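Wrist cam demos: how many before it's worth training?

kevivo_fan
Hit 100 demos on the table-clearing task last night! Two grippers' worth of worn finger pads and I'm still grinning. Blue bowl is in every episode, pink bowl with the spoon in most, and I shift everything between takes so the policy can't just memorise a spot.

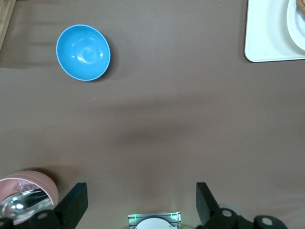 Wonia reckons I should stop collecting and train now. Small set, quick run, see where it fails, then record more of exactly that.

kevivo_fan
Tempting! But I did that at 40-odd with the cup task and spent a week chasing failures that went away with more data.

De Smet
I'd keep going to 1,000. Cheap to record, and you only have to set up the lighting once.

Mallska
Disagree with De Smet, sorry. A thousand takes under the same lights is one take a thousand times. Open the blinds, do some in the evening, change the tablecloth colour. My best run came from 123 really messy demos.

De Smet
Messy how? If the operator hesitates, the arm learns to hesitate.

Mallska
Messy layout, clean driving. I bin any take where I dither over the grasp.

kevivo_fan
OK, blinds open tomorrow, then I'll train on whatever I've got by supper. So keen to see this!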